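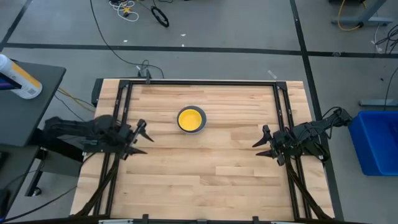
Gyula Pap asked last week why a course on automation spends a whole session on rules when, as he put it, the arm will do what the program tells it anyway. It will. It will do so at full speed, with your sleeve in it. Hence these notes.

Shared Workcells, Session 4: Rules of the Table
Course notes, Skumelby workshop

14 shares | 3 comments

Read these before you come in. The short test at the start of the next session has 15 items and the pass mark is 80 percent. Last term's average was 66, so please don't ask whether it's curved.

1. Where rules come from

There are three layers, and students mix them up all the time. The law says you may not hurt people. Standards say how a sensible person goes about not hurting people, in language no sensible person would use. House rules say what we do in this room, and they are mostly a record of past mistakes with the names taken off.

When two layers disagree, follow the stricter one and tell me. When all three are silent, stop and ask. "There was no rule against it" has been tried. It was the opening line of the Stilden report, and it didn't improve from there.

2. Risk assessment before the first motion

Every new task gets a written assessment, even if the task is moving one bowl out of another. Especially then, because easy tasks are the ones people lean over. Write down:

- what moves, and how far it can reach if the program is wrong
- who could be inside that reach, including people who have no business there
- what happens if power drops while something is being held
- who is on the stop button

"Everyone" is not an answer to the last one. Put a name.

Two arms facing each other across one table need an extra line: the shared zone. Mark the space both can reach and say which arm has priority in it. If your plan is that they will both be careful, you are describing two people in a doorway, and we have all seen how that goes.

3. Speed

First run of any program: 15 percent of the speed limit set for the cell. Second run: the same, with the object in place. After that you may go up in steps, to a ceiling of 70 during class. Nothing in this course needs more. The Lornomov group once asked for an exemption to save time and used the time saved to fill out an incident form.

4. Cables and the floor

Meinir Lougher wants this section longer and I want it shorter, so it stays as it is.

Power and signal cables are routed away from the walking side of the table. Leave enough slack for the joint at full travel, then check by moving the arm slowly through its whole range while watching the cable. Watching the gripper is more fun. Watch the cable. Anything on the floor that can be lifted, tied or thrown out gets lifted, tied or thrown out before the arms are powered. Scraps count. Bins go where you won't step backward into them.

5. Clearing the work surface

Only the objects named in the task stay on the table. Phones, coffee and the screwdriver you are about to need again do not. If a gripper is open, treat it as about to close. If it is closed, treat it as about to open and drop something on your hand.

Start position: both grippers clear of the object, nothing touching. Say "clear" out loud and wait until your partner says it back. It feels silly for one session.

6. Stops

A stop button stops things. It does not fix them. After any stop, leave the object alone, note the position of both arms, find the cause and only then reset. Pressing reset to see if it does it again is known here as the Frei method and loses you the mark for the whole exercise.

Test the button at the start of every session. If it fails, the session becomes a lecture, and I have plenty of slides.

7. The log

One line per run: program version, speed, result, initials. "Fine" is not a result. "Placed bowl, left arm, no contact with right" is a result. Write it at the time. I can tell when a whole page has been done on Sunday night with the same pen.

For next time

Bring one completed assessment per pair for the nesting bowls task, with the shared zone drawn by hand. Straight lines are appreciated. Swap with another pair and find at least two things they missed. They will be doing the same to yours, so check the cables.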